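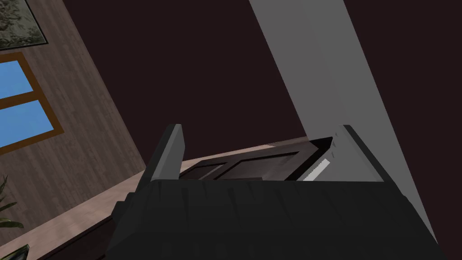
Maintained by Imani Kowalczyk, Rosenthal Lab. Last edited in April.

Skela: whisker touch recordings from mouse barrel cortex

What's in it

Skela is a set of 965 recording sessions from the part of the mouse brain that handles whisker touch. Each session pairs the spikes of many neurons with a trace of how one whisker was bent, so you can ask what a given cell cares about: the first moment of contact, how hard the push is, which way it goes, or how long it lasts. We had a great time collecting it and we would love to see people do things with it that we never thought of!

All animals were awake and head-fixed on a running wheel. A small piezo bender moved the whisker while the mouse ran or rested as it pleased. Every session lasts 30 minutes and uses 5 bend strengths in 2 directions, in shuffled order.

Folder layout

sessions/ has one HDF5 file per session
tables/ has animals.csv, sessions.csv and units.csv
code/ has the loader and the notebooks for the figures
notes/ has the scanned lab book pages

Inside each session file

spikes/times: spike times in seconds from the start of the session
spikes/unit: the unit number for each spike, matching units.csv
stim/onset, stim/strength, stim/direction: one row per bend
wheel/speed: running speed in cm/s
quality/flags: times we would leave out, mostly grooming and loose cables

Getting started

Unpack the archive, go into code/ and run install.sh. Then open first_look.ipynb. It loads one session and draws a spike raster lined up to whisker contact. If you see a sharp band of spikes right after zero, everything is working – and it is a lovely thing to see the first time.

Spike sorting

We sorted with Skadidus, our own pipeline, then went over every unit by hand. Units marked "good" in units.csv passed our check for refractory violations. Units marked "multi" are almost certainly more than one cell. Please keep them apart if you report tuning for single neurons.

Known problems

The earliest sessions were recorded before we shielded the wheel motor, and there is line noise in the raw traces. Sorted spikes look fine to us, but be careful with anything at low frequency.

Running speed is missing in a few files where the encoder slipped. The field is there and filled with NaN.

Depth values come from how far we moved the probe. They have not been checked against histology yet – that is next on the list.

Raw data

The raw voltage files are too big to ship with this archive. They sit on Vullura, our storage server, and we are happy to open a folder for you. Write to Imani with the session names you want.

Using and sharing

Use it for research or teaching, change it, and pass it on with this file included. If you find a bug, open an issue and give the session name and the unit number. Fixes to the loader are very welcome, and so are new notebooks!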